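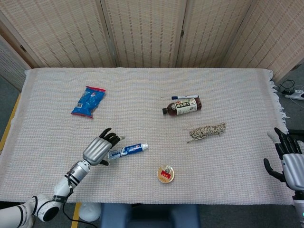

Odds and ends on the white cloth, August 2021.

I have been meaning to write about the drawer for a while. Every house I have lived in has had one, and in Iltby it is the wide one under the kitchen window, which came with the flat and has never run properly. In June it stopped shutting. I pushed it and something inside pushed back, so I took it all out and began sorting, and what was meant to be an evening has gone on, in bits, ever since.

The way I sort is to put a cloth over a table and lay things out a few at a time. The cloth is a plain off-white one with a fringe. It gives small things something to sit on so they don't roll, and when you have finished you can take it outside and shake it. I used to tip everything on to the floor and it never worked. I would get tired, and it would all go back in the drawer in a different order.

I also stopped sorting by type. The books tell you to put pens with pens and string with string, and that is fine if you own 200 pens. Most of what I have is one of something. One marker, one bundle of twine, one little round tin. If I gave each of them its own box I would need another cupboard. So I sort by where I am standing when I want the thing.

The twine is the easiest. It is beige and dark brown, and I want it when I am at the back door with the tomatoes or tying up cardboard, so it now lives on a hook by the back door. I cut it with the old kitchen scissors, which hang next to it. I bought a 400 metre reel of green garden string from Hurard a few years ago and have hardly touched it, as it is too thick to knot and too stiff to coil. If anyone local wants it they can have it.

The marker goes on top of the freezer. I only use a marker for labelling tubs, and I used to walk the length of the flat to find one while the soup went cold. The freezer is a small Winia that hums, and the top of it was doing nothing apart from holding up a calendar. The marker now stands in a mug there with a roll of masking tape beside it. I write the contents and the month. I don't bother with the day.

Small tins are harder. I like them and I keep them, and then they sit about with nothing in them. The one with the gold rim and the red and white lid is a good size, and I have promised myself it will hold the picture hooks, which have been in a paper envelope since we moved in. The rule I have made is that a tin must have a job or it goes to the charity shop on Kuroda's corner. I have broken the rule twice already, so it may need looking at.

Snacks and drinks should not come into this at all. They end up in the drawer because somebody comes in with their hands full and it is the nearest flat surface, and then the drawer gets opened and the packet slides in. I have put a basket on the side for anything you can eat or drink. A bag of snacks goes in there and so does a bottle of tea. It is not tidy but it is quick to look through, and it has stopped me buying a second bottle of something when there is one already lying down behind the batteries.

Then toothpaste, which I have more to say about than I expected. I had three tubes open. One was in the bathroom, one was in my sponge bag from the last time I stayed with my brother, and one was in the drawer. I know why the first two were there. The third I can't account for. They were all different makes and all at different stages, and the one in the drawer had been squeezed in the middle, so I suspect it was mine.

What I have settled on is one open tube per basin and a spare, unopened, in the bathroom cabinet. The sponge bag gets the small travel size and nothing else. When the open tube gets low I flatten it from the crimped end, working up with the back of a comb, and fold it over once. I don't use a clip. I had a clip for a time and it spent more time in the drawer than on the tube.

I prefer a flip-top cap to a screw one. You can do it with a thumb while holding the brush, and you can't drop it down the back of the basin. The drawback is that people leave it standing open and the paste dries in the hole, and then the next person presses too hard and gets a good deal more than they wanted. I wipe the cap on a Sunday-clean sort of basis, when I do the taps – a damp cloth round the nozzle, then shut it until it clicks. 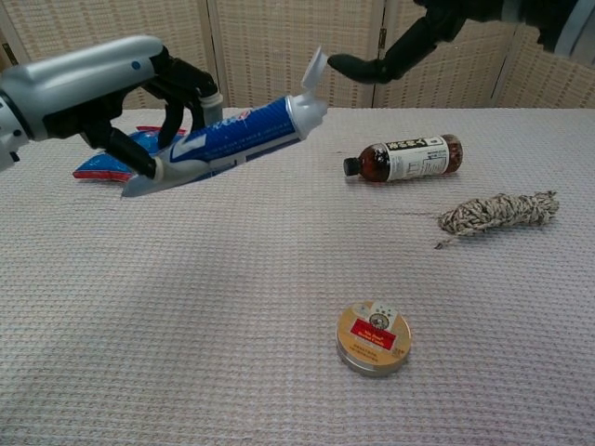
Toshio Sugawara wrote to me after the last post to say that I was making hard work of it. His view is that a tube should be stood on its cap in a glass from the day it is opened, so the paste is always at the right end and there is no need for combs or folding. He also thinks a cap left open is a sign the tube is being kept in the wrong place, too far from the brushes, so that people are already walking off when they should be closing it.

I have tried the glass. It works with a wide, flat cap and less well with a narrow one, where the tube leans and then goes over in the night with a bang. He may have a heavier glass than mine. On the second point I think he is right, and I have moved the brushes to the same side as the tube. So far the lid has been shut more often than not, though I would want to leave it another few weeks before claiming anything.

The drawer itself is down to 8 things, which I will list for my own benefit as much as anyone's: torch, tape measure, two sizes of battery, spare key, fuse wire, the small screwdriver and the instructions for the boiler. It shuts. It still sticks a little on the left, and I have rubbed a candle stub along the runner, which helped for a day or so.

Next I am going to do the cupboard over the stairs. There is a box in there marked CABLES in my own handwriting and I have not looked in it since I taped it up. If you have a way of storing leads that doesn't involve freezer bags, please leave it in the comments. I have used up the freezer bags.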